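Druduvance sets common rules for simulated robot test runs

Druduvance, the robotics test group, has published a set of good practice rules for companies that try out household robots in simulation before building them into products. The rules take effect in February and cover how a test run is set up, recorded and reported.

The document was drafted over the winter with two member companies, Justo and Barros, and went through 3 rounds of comments. It applies to any member that wants to list simulation results in the group's shared register.
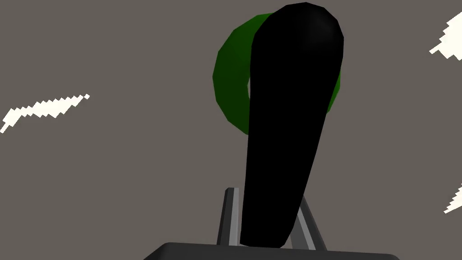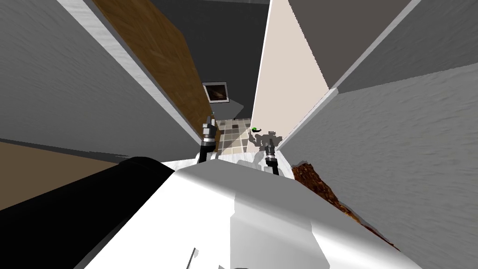
Simulated views from a test run: a gripper finger in front of a green ring, top, and a two-armed robot facing a narrow opening.

Under the new rules, every result has to come with the full record of the run, including the views from each simulated camera. Until now, members could send in a success rate and a short summary. Reviewers will be able to ask for the record of any single run, and the company has five working days to supply it.

Members must also keep failed runs. A run may be left out of the total only if the software stopped before the robot was given its first command, and the report has to say how many were left out.

Aníbal Garcia, who led the drafting, said the old summaries were hard to compare.

"One company would call it a success when the fingers closed on the object. Another waited until the object had been put down somewhere else," he said. "Both are fair things to measure, but you can't put them in the same column."

The rules ask companies to write down what counts as success before testing starts. They set a minimum of 800 runs for each task, with the starting position of the robot and the object changed between runs. Companies must state which version of the simulator was used and list any change to friction, weight or contact settings.

A separate section deals with picture quality. Simple shapes and visible rendering errors are allowed, but they must be noted if the robot's own control software uses the camera views to make decisions. Where the views are used only by people checking the run, a general note is enough.

The group tried the rules on Plonamix, a set of household tasks that its members already share. The trial took in 3,021 runs sent in by Justo and Barros. Of those, 1,931 met the record-keeping rules as submitted. Most of the rest lacked the contact settings or had no written definition of success.

Barros said it had since changed its logging so that the settings are saved with each run. Justo asked for a longer changeover period, and the final text gives members six months to bring older results into line. Results that are not updated by then will stay in the register with a label showing that they were made under the earlier rules.

The rules do not cover tests on physical robots. Garcia said a draft on comparing simulated and physical results is being prepared, and members will be asked for comments once the first reports under the new rules have been reviewed.

Copies of the rules and the report form are available to members from the Druduvance office.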